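Workshop notebook, Lurkdale bench, 17 August 2026

Kettle task again, and a fault I would like written down properly before I talk myself into thinking it was nothing. I had settled in for a quiet afternoon of repeats, with a mug of tea at my elbow, and for the first stretch the arms behaved beautifully. Then the right arm went down for the spout and stopped dead with a force trip. No drama at all, just the click of the brakes and that sinking feeling - I expect you all know the one.

We had 28 runs planned and got through 10 before the trip. I cleared it, homed both arms and tried again, and it tripped three more times, always when the right gripper was low down by the spout. The left arm never complained once. Abundio Camacho came over from the Berchtold rig to keep me company and asked, very reasonably, whether I had changed anything since the last session. I said no, and then remembered that I had loaded the new Drisaton settings, so that was a yes. 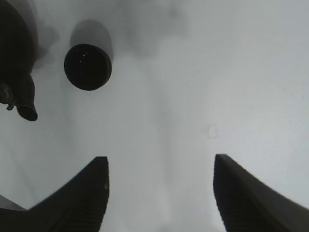
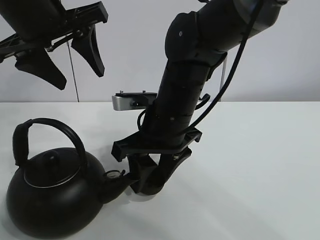

Kettle task: wrist view with the jaws open, and the bench view with the right gripper down at the spout.

My first thought was the long cable down the right arm, which has caught me out before, so we moved the arm through the whole reach by hand, slowly, and felt for any tug. Nothing I would swear to. The log was more help. Pushing force climbs over the last little bit of the descent, up to 208 on the raw counter, and then the trip comes. To me that looks like a target height set slightly too low, so the fingers are asked to go on down when there is no room left. Abundio would sooner blame the zero on the force sensor, and he may well be right, as he usually is about sensors.

Either way, please don't raise the trip limit to get round it. I was tempted for a minute, I admit, but it is there to look after fingers, ours included.

To do:
Put the old Culska settings back and run the same approach at low speed.
Re-zero the force sensor with the gripper well clear of everything.
Compare the two target heights side by side.

Right arm is locked out until then, tag on the switch.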